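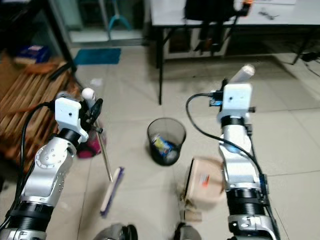
双腕ロボットによる床清掃作業の運用指針を改訂しました

スタスタード(Stastard)共同実証室では、双腕ロボットを用いた床清掃作業の運用指針を改訂し、2021年10月16日付で適用を開始しました。4月に公開した初版に対し、参加各社から寄せられた意見と、実証室内での作業記録1527件の点検結果を反映したものです。

改訂の対象は、柄付きブラシなどの清掃用具をグリッパで把持して行う作業です。床に散らばったごみの掃き集めのほか、くず入れや段ボール箱を作業範囲に置いて行う作業も含まれます。液体の拭き取り、刃物を伴う作業、および階段付近での作業は、引き続き本指針の対象外とします。

主な変更点は次のとおりです。

1 用具の把持
把持位置は柄の端部または指定された握り部とし、作業開始前に用具を床面から50ミリ持ち上げ、滑りがないことを確認します。把持をやり直す場合は、用具をいったん床に置いてから行います。腕を動かしながらの持ち替えは認めません。

2 配線の取り回し
腕の外側を通るケーブルは、関節を可動域の両端まで動かした状態で、たるみと引っ掛かりの有無を点検してください。初版では週次としていた点検を、作業日ごとに改めました。手首部に基板やコネクタが露出している機体については、用具の柄が接触しないよう動作範囲をあらかじめ制限します。

3 作業区画
タイル床では、目地をまたぐ際にブラシが傾き、把持部に力が集中することがあります。速度の上限は床材別に定め、附属書2に示しました。机の脚、長椅子、床置きの機器が近くにある場合は、それらを障害物として登録したうえで作業を始めます。布類や敷物など形の変わりやすい物も登録の対象に加えました。

4 立会者
両腕を同時に動作させる作業では、非常停止装置を操作できる立会者を必ず1名配置します。立会者は記録係を兼ねることができません。この点は初版の記載があいまいであったため、明文化しました。

指針の取りまとめを担当したテーガン・ネピアは、「初版では用具そのものの扱いに関する記述が少なく、現場ごとに判断が分かれていた。今回は、作業者が開始前に確認すべき事項を優先して整理した」と述べています。また、安全審査を担当したジネット・マルシャルからは、ケーブル点検の記録様式を各社で統一するよう要請がありました。新しい様式は附属書3として収録しています。

なお、オリックス(Ollix)およびロッキヤー(Lockyer)の各実証区画で初版に基づき承認済みの作業手順については、次回の更新時まで有効とします。ただし、第4項の立会者に関する規定は、承認の時期にかかわらず直ちに適用されます。既存の手順書に兼務の記載がある場合は、該当箇所を訂正のうえ、実証室事務局へ再提出してください。

改訂版の本文および附属書は、事務局窓口で配布しています。フレンデロ(Flendero)計画の参加機関には、各機関の連絡担当者を通じて別途送付します。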